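Menos podio y más registro: sobre la evaluación en los talleres de robótica

Kosmas Kokkinos

Llevo varios cursos coordinando la asignatura optativa de manipulación robótica y cada mes de marzo recibo la misma petición: que el proyecto final vuelva a ser una competición. Los argumentos son conocidos. La competición motiva, atrae matrícula, produce una jornada de puertas abiertas con público y deja una clasificación que se puede colgar en la web del centro. No discuto ninguno de estos efectos. Discuto que sirvan para evaluar lo que la asignatura dice enseñar.

El formato anterior, la liga Skelthorpe, consistía en recoger piezas rígidas de posición conocida y depositarlas en una bandeja. Puntuaba el tiempo. En esas condiciones, un equipo racional memoriza trayectorias, ajusta velocidades y reza para que el árbitro coloque la pieza donde marca el reglamento. El equipo ganador de la última edición entregó un programa con 165 puntos de paso escritos a mano y ninguna lectura de sensor. Obtuvo la nota máxima. Cuando en la revisión se desplazó la bandeja 20 milímetros, el brazo siguió dejando las piezas en el lugar antiguo. El reglamento se había cumplido en todos sus artículos y el alumnado no había tenido que resolver un solo problema de percepción.

El proyecto que lo sustituyó, Ornine, parte de objetos deformables: ropa, sábanas, toallas, bolsas. Los equipos recogen demostraciones con una pinza de mano, depuran los datos, entrenan un modelo y documentan dónde falla. La tela es un material incómodo para la docencia. No tiene una pose que se pueda escribir con seis números, se pliega sobre sí misma y oculta sus propios bordes. Dos intentos de dejarla igual dan dos configuraciones distintas. Por eso mismo obliga a tomar decisiones desde la primera sesión: por dónde se agarra, cuánto se abre la pinza, en qué momento se considera terminada la tarea y quién lo dictamina.

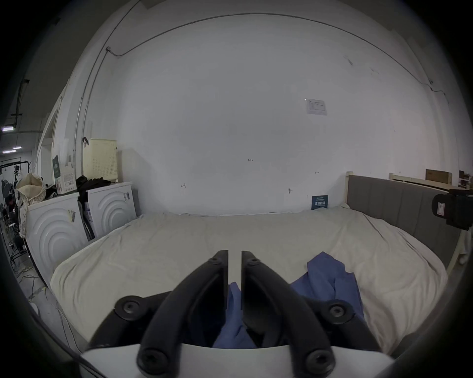
Los dedos de la pinza sobre una tela azul arrugada, con la sábana de la cama también sin estirar.

Se me objeta que este trabajo es monótono. Lo es. Un equipo medio dedica tardes enteras a repetir el mismo gesto con variaciones pequeñas, y la curva de entusiasmo cae a partir de la segunda semana. El conjunto reunido el curso pasado por los cuatro equipos suma 1448 demostraciones, de las que una parte considerable se descartó en la depuración por defectos que sus autores habrían podido evitar: inicio de la grabación con la pinza ya cerrada, prenda fuera del campo visual, final del episodio antes de soltar. Localizar esos defectos, clasificarlos y reescribir el protocolo de captura fue, a mi juicio, la parte más formativa del cuatrimestre. En la liga esa fase no existía y nadie la echaba en falta.

Hay una segunda objeción, de más peso. Una competición proporciona un criterio externo: el cronómetro no tiene preferencias. En Ornine califica un profesor que lee una memoria, y las memorias se pueden adornar. El riesgo es real. El curso pasado el equipo Wurnberg presentó un documento excelente en la forma, con gráficas cuidadas, que describía un modelo incapaz de distinguir la prenda del fondo en cuanto ambos compartían color. El dato figuraba en un anexo. El equipo Rallis, con una redacción bastante peor, incluyó en la primera página una tabla de fallos por tipo de tejido y propuso una prueba para cada uno. Con la rúbrica vigente, Wurnberg sacó mejor nota. Es un error de la rúbrica y la responsabilidad es mía.

La corrección que propongo no pasa por recuperar el cronómetro. Consiste en fijar tres obligaciones. Primera: cada equipo entrega el conjunto de datos íntegro, incluidos los episodios descartados, con el motivo del descarte en un campo cerrado y no en texto libre. Segunda: la evaluación se realiza sobre prendas que el equipo no ha visto, elegidas por otro equipo, con 30 intentos por modelo y publicación de todos los resultados. Tercera: la memoria se limita a seis páginas y la tabla de fallos ocupa la primera. El peso de la prueba ciega sería del cuarenta por ciento, el del conjunto de datos otro tanto y el resto correspondería a la memoria.

Soy consciente de que la segunda obligación introduce un elemento competitivo. No me preocupa, siempre que la cifra obtenida se lea junto con las condiciones en que se obtuvo. Una tasa de éxito sin el tipo de tejido, la iluminación y la posición inicial no permite comparar dos modelos, y un alumno que termina la optativa debería rechazar una cifra así aunque le favorezca.

Queda la cuestión de la matrícula. Es posible que baje. Una tarde de recogida de datos no llena un salón de actos, y las familias entienden mejor un marcador que un histograma. Si el centro considera que la visibilidad es prioritaria, la solución razonable es mantener la liga como actividad extraescolar, sin créditos, con su reglamento y sus trofeos. Lo que pido es que no se contabilice como evaluación de una asignatura de manipulación. La propuesta de rúbrica está depositada en la secretaría del departamento y admite enmiendas hasta el inicio del próximo cuatrimestre.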